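Brestgate Toy Library: word list README

Hello, and thank you for downloading our little list. It holds 900 plain names for toys and household bits, gathered over a long February by people who lend things out and got rather tired of calling everything "the thingy".
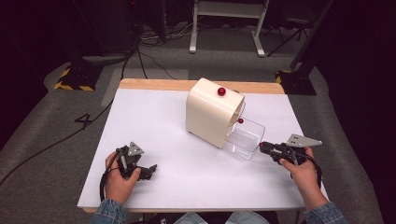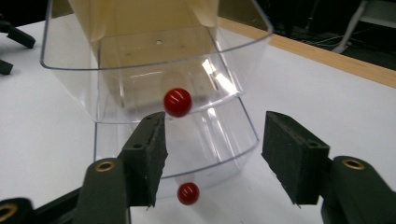
A clear plastic container, in both pictures.

The list comes as 3 files, one each for our Biko, Higuchi and Lakora branches, as the names do differ (a "tub" at Lakora is a "box" everywhere else!). Each row has a name, the branch and any other names we've heard. There are 17 rows with no branch filled in, so please leave those as they are for now.

You're very welcome to use it, share it and add to it. Do keep new names under the branch where you heard them, and send up to 300 rows at a time.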